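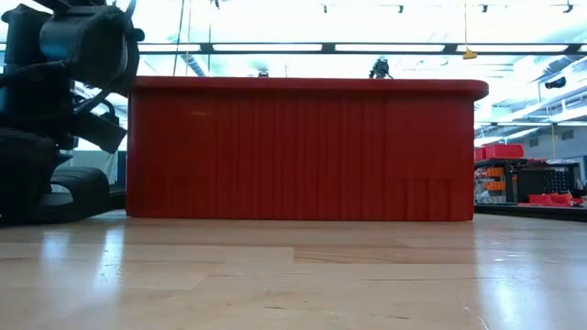 Le bac rouge, posé au sol.

Compte rendu de la réunion sécurité du personnel, clinique Elatley, septembre

Bon, c'est encore moi qui tiens la plume, donc vous aurez encore droit à mon style. Étaient là : Kyung-tae Yang (urgences), Kyung-tae Seok (brancardage), Gun-woo Hyun (direction des soins), Trefor Wynne pour la société Farnik, et moi. Dae-han Han s'était excusé, il nous a rejoints à 15 h 40, donc pile pour le point parking, le veinard. Pour éviter les confusions de la dernière fois, j'écris Yang et Seok tout court.

1. Compte rendu précédent
Adopté. Seok fait corriger une ligne : il n'avait pas dit que les nouveaux badges étaient « nuls », il avait dit « lents ». Dont acte, j'avais mal entendu (et je le pensais un peu moi-même).

2. Éclairage du cheminement vers le parking
C'est le gros morceau et on y a passé presque une heure. Les équipes du soir sortent à 21 h 30 et, dès l'automne, l'allée derrière la radiologie est noire comme un four. Yang nous a lu les remarques du cahier de nuit, il y en a 28 depuis le printemps et elles disent à peu près toutes la même chose : on n'y voit rien entre le local vélos et la barrière. Personne n'a été agressé, je le précise parce que la rumeur circule à l'étage, mais plusieurs collègues attendent d'être deux ou trois pour partir, et ça, franchement, ça m'embête beaucoup.

Trefor propose quatre mâts à détection, installés par Farnik. Il a un devis à 3322 euros, pose comprise. Gun-woo a une enveloppe de 2000 euros et pas un centime de plus avant janvier. Discussion un peu vive ! Seok demande si on peut commencer par deux mâts, côté barrière. Trefor répond que oui, à condition de tirer le câble pour les quatre dès le départ, sinon il faudra rouvrir la tranchée. Il refait son chiffrage dans ce sens et l'envoie à Gun-woo.
Décision : on part sur deux mâts si le nouveau devis tient dans l'enveloppe. Gun-woo tranche à réception.

3. Boutons d'alerte portatifs (Hellov)
L'essai continue aux urgences. Yang est plutôt content : le boîtier se clipse bien sur la blouse et l'appel arrive vite au poste. Par contre il se déclenche quand on se penche sur un brancard, et le poste a fini par ne plus sursauter, ce qui est exactement ce qu'on ne veut pas. Je dois voir avec le fournisseur si l'appui long est réglable. Seok voudrait aussi des boîtiers pour les brancardiers, qui sont souvent seuls dans les sous-sols. On est tous d'accord, reste à savoir combien il en faut. Il me donne sa liste avant la prochaine réunion.

4. Accompagnement en fin de poste
Dae-han (arrivé entre-temps, essoufflé) confirme que l'agent de l'accueil peut raccompagner les gens jusqu'à leur voiture le soir, il suffit d'appeler avant de descendre. Presque personne ne le savait, moi la première. Je fais une affichette pour les vestiaires et Yang en parle aux transmissions.

5. Formation désamorçage des conflits
La session organisée par le cabinet Wi a plu, surtout les mises en situation en salle d'attente. Les équipes de nuit n'ont pas pu y aller, une fois de plus. Gun-woo demande à Wi une séance en début de soirée. Si c'est possible, je m'inscris aussi !

6. Questions diverses
La porte coupe-feu du niveau bas reste bloquée ouverte avec une chaise, merci d'arrêter. Seok signale que le miroir du couloir des urgences est fendu, Dae-han fait passer le bon de réparation.

Prochaine réunion en novembre, même salle, à 14 h 30. Fin de séance à 16 h 10.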